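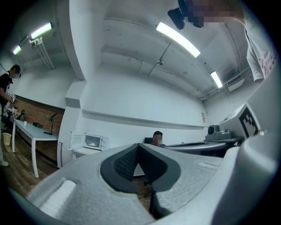 Been going back and forth with my brother-in-law on whether any machine can do an ordinary kitchen or shop chore yet, start to finish, with no person stepping in. He says two years. I say it depends what you call a chore. Take a microwave, door swung open, round plate inside, sitting on a little cabinet next to a column. A person glances at that and knows the whole job: plate out, wipe the inside, plate back on, shut the door. I count at least four separate skills in there, and the wipe is the one I have never seen done well. So where are we really? I'm asking people who have put hands on this stuff, not people who watched a launch video.

-- dovetail_ray

Reply from millbrook77

I run second shift at a shop that makes hinge plates and brackets. We have had an arm loading one of the presses since last June. It does that one job and it does it all night. Parts come in a tray, same tray, same spot, and it puts them on the same pins. When somebody bumps the tray it stops and waits for me.

If you count that as a chore then yes, machines do chores. If you asked it to sweep up under the press you would be waiting a long time. We still have a guy with a broom.

Reply from kartini_s

I'll disagree with the first post a little. Wiping the inside of a microwave is not the hard part. Force control on a flat wall is old news, sanding robots have done it for years. The hard part is the glass plate. It's slick, it's round, it sits low on a ring, and you have to get a finger under the lip. Then you have to put it back so it seats. If it's off by a little it rocks.

Two-finger grippers with a soft pad can do it if the approach is right. I have watched one do it 11 times in a row and then drop the plate on the next try for no reason anyone could point to.

Kartini Santoso

Reply from dovetail_ray

Fair on the plate. But sanding a door panel on a fixture and getting dried soup out of the corner of a microwave are different jobs. The sander doesn't have to know when it's done. Who checks whether the soup came off?

Reply from kartini_s

A camera checks. You look, you wipe, you look again. It's slow but it's not a mystery.

Reply from gus_in_back

Slow is the whole thing though. I clean rental units between tenants. I do the microwave in under 90 seconds with a wet rag and I do it while the oven cleaner is soaking. If a machine takes 30 minutes and needs somebody standing by with a stop button, I don't care that it got the soup.

Reply from millbrook77

It doesn't have to be fast if it runs when you're asleep. Our arm is slower than Pete was on the same press. It just doesn't go to lunch. Over a shift it comes out ahead.

Reply from gus_in_back

I'm not leaving one alone in a unit overnight with the water on.

Reply from tallowbrook

Has anyone used the Marsden? The countertop one that's supposed to unload the dishwasher. My parents' building got one for the shared kitchen on the ground floor. I went down to see it when I visited.

What it can do: plates from the bottom rack, if they are all the same plates. Mugs, mostly. It puts them on the counter in a row. It does not put them in the cupboard. You have to open the dishwasher and pull out the rack for it.

What it can't do: forks, anything plastic that has flipped over and filled up with water, lids.

So somebody still has to come and put everything away, and at that point they could have unloaded the thing. My mother says she likes watching it.

Reply from dovetail_ray

That's my point exactly. It did the middle of the chore. The start and the end were still a person.

Reply from hob_nail

Everybody in this thread is talking about the hand. The hand is good enough. You can get a parallel gripper with decent pads now for not much money and a person can do nearly any kitchen job with it. Try it yourself, there are hand-held ones. I borrowed one from a friend and loaded a dishwasher with it, folded towels, opened and closed the microwave, took the plate out and put it back. Clumsy but it all worked. So if I can do it with two stiff fingers, the fingers aren't what's missing.

Reply from kartini_s

Agree with most of that. You were also using your whole arm, your feet, and both eyes, and you shifted your hip to hold the door. People leave that out. I've tried the same exercise and the other hand keeps wanting to help. You have to put it in your pocket.

But yes, it's a fair test of the gripper and the gripper passes. What's missing is knowing what to do when the cup isn't where it was last time.

Reply from hob_nail

Right. And that comes from practice, same as a kid. Enough people doing enough dishes in enough different kitchens and it gets learned. I'd side with the brother-in-law on this one, maybe three years instead of two.

Reply from renata_q

I do purchasing for a company with four small plants and I have sat through a lot of demos. A few notes for what they're worth.

Turker came in and did bin picking. It was good. They were straight about which of our parts it would not pick, gave us a list, and the list turned out right. We bought one cell.

Preltix showed a mobile base with an arm that was supposed to tidy the break room. Wipe the tables, push in chairs, take out the trash. It wiped one table. The bag change was done by the sales engineer while he was talking to us. I asked about the chairs and he said that was on the roadmap.

We did not buy that one. The cleaning contract for that building is 210 a week and they do the restrooms too.

Reply from millbrook77

Who did the fixtures on your Turker cell? Ours came with trays that don't stack and it's been a pain.

Reply from renata_q

We made our own. The ones they quoted were too expensive. Cut from HDPE, I can send you the drawing.

Reply from millbrook77

Please do.

Reply from gus_in_back

Trash bags are a good test. You have to get the full one out without it ripping, tie it, shake the new one open, and get it over the rim so it doesn't fall in. I've trained people who couldn't do it right the first day.

Reply from tallowbrook

Fitted sheets. I'll believe it when I see a fitted sheet.

Reply from hob_nail

I can't do a fitted sheet with my own hands so I don't see why that should be the bar.

Reply from dovetail_ray

Trying to pull this together for my own sake. Shop-floor work where the part shows up the same way every time -- done, has been for a long time. Shop-floor work where parts are in a heap -- pretty good if the vendor is honest. Kitchen work, single step, somebody sets it up -- yes, slow. Kitchen work start to finish -- I'm still at no, and nobody here has told me they've seen one.

Reply from kartini_s

I'd put the last one at "sometimes, in a kitchen it already knows." I have seen a full microwave job, door to door, in a lab kitchen. Same kitchen every time. I haven't seen it in a stranger's house.

Also I don't think start to finish is the right measure for most people. My dad has bad shoulders. If something would lift the heavy pots down and put them back, he'd be happy to do the rest himself.

Reply from dovetail_ray

OK, that I'd pay for. Does anyone make it?

Reply from tallowbrook

Sillora has a lift shelf but that's just a motor and two brackets. Works fine. No brain in it at all.

Reply from gus_in_back

Put one in a unit last spring. Mount it into studs, the anchors in the box are junk.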